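What the Label Doesn't Say

Feb 22, 2018

The man across the table has been dyeing cloth for a living since he left school, and he would like you to stop believing the word "natural." He says it twice before I have my coat off. I had come to ask him about plaid, and about why every shop window in Sovville seems to have filled up with soft checked fabric sold as old, honest and local. He doesn't think it is any of those things.

"People ask me for a heritage check," he says. "Whose heritage? I ask them that and they look at their phone."

He runs a small dye and print shop behind the old bus garage and asked me to leave his name off, mostly because he still sells to the people he complains about. One of them is Drolon, whose winter line of checked throws came with a card stating that the pattern dated from 1636. I had the card with me. He read it, turned it over and handed it back.

"Somebody found a year in a book," he says. "There may well have been a weaver here in 1636. I'd be surprised if he had lilac."

I put it to him that nobody is harmed by a bit of story on a tag. A throw is a throw. He doesn't accept this. The story, he argues, is what the buyer is paying for. He gives me his own figures, which I have no way of checking: a plain throw of the same weight sells in town for $50, and with the card it goes for $94. When I ask whether the dye is any better, he laughs.

"Same dye. I should know."

That left me with an awkward question, and I asked it. If he colors the cloth, isn't he part of the trick? He took a while over that one. "I color what I'm sent," he said finally. "I don't write the cards." I am not sure that is much of a defense, and I don't think he was sure either.

He is more generous about printed plaid than I expected. A woven check takes its colors from the threads, so the lines that cross show a mix, and you can turn the cloth over and find the same thing on the back. A printed one sits on the face. Plenty of people in the trade look down on print. He says it is perfectly good for a wall, a lampshade or the lining of a drawer, provided it is sold as print. His complaint is with Plusent, which he says uses "loomed look" in large letters and leaves the buyer to work out the rest.

How would a buyer work it out?

"Turn it over. If the back's pale, you've got your answer. It takes no time and hardly anyone does it."

As for pastels, he gives them two more years. He remembers when everything was brown, and the run of greens after that. His order book for December had more than 300 yards of pink and teal in it, and he would not bet on the same again. 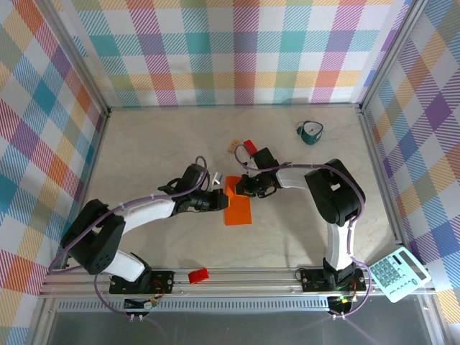 Does Any of It Last?

I asked about fading, expecting a lecture, and got a shrug. Pinks go first in a sunny room, he says, and purples are not far behind. The cards never mention it. Riquelme, a fabric store on the square, keeps a swatch taped inside its front window so customers can see what a summer does to it. He thinks well of them for that, though he points out that the swatch is from a rival's cloth.

I wanted to know what he has at home. Plain curtains, he told me, in a gray he didn't dye himself. They came with the house. There is one checked blanket, a wedding present, and he has never looked at the label.

"It might say anything," he says. "I'd rather not know."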